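Zudetti Heimstudio — Handbuch für Gastgeber
Abschnitt 4: Den Drehort Wohnung einrichten

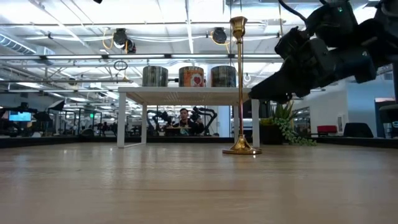

Sie haben also zugesagt, dass die Zudetti-Redaktion Ihr Zuhause in der Reihe „Zu Gast bei“ zeigt. Herzlichen Glückwunsch, und bitte räumen Sie noch nicht auf. Der folgende Abschnitt führt Sie durch die Einrichtung des Aufnahmekastens Tavton und durch die Vorbereitung der Räume, in denen Sie später barfuß und scheinbar zufällig Kaffee trinken werden. Als Dekoration genügt wenig: ein hoher Messingleuchter im Vordergrund, dahinter ein niedriger weißer Tisch mit drei Dosen in einer Reihe, die mit dem roten Herz in der Mitte, und die Zuschauer halten Sie für einen Menschen mit Geschmack. Alles Weitere regelt der Schnitt.

4.1 Vor dem ersten Einschalten

1. Packen Sie den Tavton aus und stellen Sie ihn in den Raum, in dem Sie am wenigsten streiten.
2. Verbinden Sie das graue Kabel mit der Buchse NETZ. Das schwarze Kabel gehört in die Buchse TON. Umgekehrt passt es auch, dann hört man allerdings nur den Kühlschrank.
3. Halten Sie die Taste START gedrückt, bis die Anzeige grün leuchtet.
4. Geben Sie den Kopplungscode 777 ein und bestätigen Sie mit OK.
5. Wählen Sie unter „Format“ den Eintrag „Homestory“. Der Eintrag „Versöhnung“ ist Paaren mit gesondertem Vertrag vorbehalten.

Hinweis: Erscheint die Meldung „Kein Prominenter erkannt“, nehmen Sie das bitte nicht persönlich. Tragen Sie Ihren Namen im Profil so ein, wie er in der Sendung stand, samt Spitznamen, und wiederholen Sie Schritt 4.

4.2 Licht

1. Schalten Sie alle Lampen ein, die Sie besitzen.
2. Schalten Sie die hässlichen wieder aus.
3. Öffnen Sie das Menü „Teint“ und stellen Sie den Regler auf 40. Gäste, die frisch aus einer Villa am Mittelmeer zurück sind, bleiben darunter.
4. Prüfen Sie das Ergebnis auf dem Bildschirm Ihres Telefons. Dort sieht es das Publikum schließlich auch.

Vorsicht: Ab einem Reglerwert von 50 verschwinden bei hellen Sofas die Kanten. Im Juli saß der Sänger unserer Folge aus Lyons zwanzig Minuten lang in einer Wolke. Die Folge lief trotzdem gut, wir möchten sie aber ungern wiederholen.

4.3 Ton

Stecken Sie das Ansteckmikrofon eine Handbreit unter das Kinn. Halsketten, Armreifen und Verlobungsringe, die noch nicht bekannt gegeben sind, legen Sie vorher ab. Sprechen Sie zur Probe den Satz „Ich bin privat eigentlich ganz anders“. Schlägt der Pegel in den roten Bereich aus, sprechen Sie ihn noch einmal mit weniger Überzeugung.

Türklingel, Waschmaschine und Mutter bleiben während der Aufnahme stumm. Für die ersten beiden gibt es Schalter.

4.4 Was nicht ins Bild gehört

Kontoauszüge, Hausnummern und Schlüsselbretter.
Geschenke von Firmen, mit denen kein Vertrag besteht.
Fotos früherer Partner, sofern diese in derselben Staffel auftreten.
Der Blick aus dem Fenster, wenn darauf ein Kirchturm zu erkennen ist. In Teltham hatte eine Kandidatin nach der Ausstrahlung 2.556 neue Nachrichten und einen Mann mit Blumen vor der Garage.

4.5 Aufnahme übertragen

1. Beenden Sie die Aufnahme mit STOPP. Lächeln Sie bis zum Signalton weiter.
2. Wählen Sie „An Redaktion senden“.
3. Lassen Sie das Gerät eingeschaltet, bis der Balken voll ist.

Vorsicht: Gesendete Aufnahmen lassen sich nicht zurückrufen. Auch Weinen am Telefon ändert daran nichts — Filippos Konstantinidis aus der Gästebetreuung hört zwar geduldig zu, hat aber keinen Zugriff auf den Server.

Wie Sie den Tavton nach der Ausstrahlung zurücksetzen, steht in Abschnitt 5.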